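Allska opens second furniture reuse shop in Lokuldale

Jan 22, 2022

Household goods charity Allska has opened a second reuse shop in Lokuldale, selling second-hand tables, chairs, wardrobes and kitchenware to the public at low prices. The shop is on the ground floor of the Ambrosio building and is open from 10am to 4pm, with free parking at the rear.

The first Allska shop sold more than 1,000 items last year, most of them donated by local households. Demand for dining and coffee tables was higher than the charity could meet from its existing site, and larger pieces often had to be turned away for lack of floor space. The new premises have a loading door wide enough for sofas and double beds.

Prices start at £2 for small kitchen items. Wooden coffee tables are priced according to size and condition, and each carries a paper tag showing any repairs. Customers receiving a means-tested benefit can claim a discount at the till on furniture and bedding.

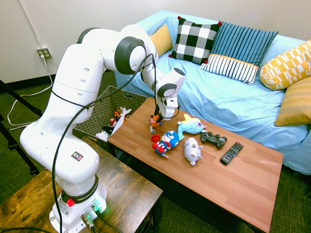

Donating furniture

Allska accepts clean, usable furniture from anywhere in the Lokuldale area. Marks, scratches and worn varnish on wooden pieces are not a problem. Upholstered items must have their fire safety label attached. The charity cannot take mattresses, cots or gas appliances.

Collections are free and are carried out by Jorkix, a local removals firm, which has agreed to provide two vans for the service. Collection slots can be booked by telephone or at either shop. Smaller donations can be handed in at the Ambrosio building during opening hours.

Repair classes

The shop will also run evening classes in basic furniture repair, covering loose joints, sanding and waxing. There are 17 places on the first course and tools are supplied. A further course is planned for September.

Notes to editors

Allska is a registered charity working in Lokuldale. Proceeds from both shops go towards starter packs for people moving into unfurnished homes. Media enquiries should be made to the Allska press office.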